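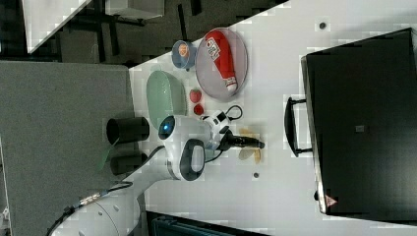
Week two of collecting pick-and-place examples for the Tudthorpe arm. Posting notes as I go, mostly so I can find them later.

The target is 400 episodes for this table setup. We have 200 that passed review. An episode is one instruction and one object, start to finish, driven by a person.

Small food items are the slow ones. Plates are big and forgiving. With a strawberry you have to line up the fingers and close gently, and new operators tend to squeeze.

We move everything every 20 episodes. Plates, cups, bottle, fruit. In the first batch we left the dishes in the same spots all day and the policy learned the spots.

Zeyu Liang asked if we keep the failed grasps. Yes, if the operator recovers and finishes. If they give up, it gets tagged and goes in a separate folder.

Instructions are typed after the episode by someone who didn't drive it. We get more variety in the wording that way. "Put the strawberry on the green plate" was getting old.

Next up is the same list of tasks on the second table at Trekerby, with different lighting. Hoping to start in July.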